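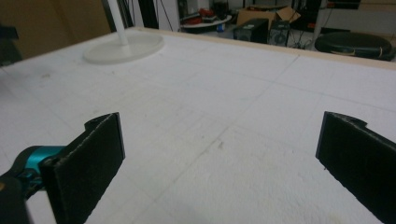 Gripper drops the part about one time in 24, and only after lunch

Posted in Grippers and End Effectors
Asked by toledo_tinker

I have a small two-finger electric gripper, parallel style, with flat black pads on the fingers. It picks up little plastic spools from one spot and puts them down in another, all day, which is a job I used to do myself and did not enjoy either.

In the morning it is a model employee. Sometime after noon it starts letting go. The fingers close, the controller says "object held," the arm lifts, and about a foot up the spool slides out and hits the table. The arm carries on to the drop-off point and carefully releases nothing. Then it goes back for the next one, very pleased with itself.

I logged 300 cycles on Wednesday afternoon and got 13 drops. On a morning run of the same length I got none. Things I have tried:

Raised the grip force two steps. Fewer drops, but now it dents the spools.
Slowed the lift. No difference, except that it took longer to fail.
Swapped the power supply for the spare. Same.
Re-ran the finger homing. It was fine until I went to get coffee.

The pads are the ones it came with from Elari, and they have started to look a bit furry where they were cut. My brother-in-law's theory is that the robot is tired. I would like a second theory before I go with that one.

The other thing that bothers me is the "object held" message. If it knows the width of the spool, how can it tell me it's holding one when it's on the floor?

purnitz_rework
Marked as most helpful

You have two problems and they are covering for each other.

The first is the pads. Fuzzy edges don't matter much, but they tell you the pads have done some miles. What matters is the flat face. Dust gets pressed into it, and a pad with a coat of fine dust holds a smooth plastic spool about as well as a slice of bread would. Wipe both faces with isopropyl on a lint-free cloth, let them dry, and run your 300 again after lunch. Wipe the table while you're at it. Every spool that lands there picks up a bit of grit and brings it back to the pads on the next try.

Why afternoons? Two candidates. Either the dust simply builds up from the morning and you clean the place at night without thinking of it as part of the experiment, or the gripper motor warms up and gives you less squeeze for the same setting. You can separate them. Clean the pads at noon and change nothing else. If the drops go away, it was dust. If they don't, let the gripper sit powered off for an hour and try again with the pads as they are.

The second problem is the message. On a lot of small grippers "object held" means the fingers stopped before they reached fully closed at the moment of closing. It gets set once and nothing looks at it again until the next open command. So it isn't lying to you, it's reporting old news. Read the finger position again after the lift, and if the gap is smaller than your spool, stop the arm and raise a fault. I check twice, once at the top of the lift and once just before release. It costs 7 lines in my program and it has saved me a great deal of releasing nothing.

Please put the force back where it was. Turning up the squeeze is how I cracked a whole tray of lenses in my first month, all of them held perfectly.

One safety note. When it drops something, don't reach in to grab it while the arm is still moving. It thinks it has a spool to deliver and your hand is between it and its goals. Pause it first, every time, including the time you're in a hurry.

fellby_mike_shop

had this. bought new pads. fixed. didn't look into it

grumpy_cell_4

Check that both fingers close at the same height. If one is bent or its screws have worked loose, the pads meet the part at an angle and you only get contact along one edge. Mine was loose for most of a winter and I blamed the software, the floor and the humidity, in that order. Hold a strip of paper between the closed pads and tug it at the top, then at the bottom. It should feel the same in both places.

Also your brother-in-law may be on to something. I turn mine off overnight and it does seem grateful.

Comment from toledo_tinker

Cleaned the pads at noon as suggested, left everything else alone, and ran 300. One drop. The cloth came away the color of a driveway. I put the force back down and added the position check after the lift, which caught that one drop and stopped the arm with its fingers closed on thin air.

Did the paper test too. It pulls easier at the top than the bottom, so there is a screwdriver in my near future. I have not told my brother-in-law.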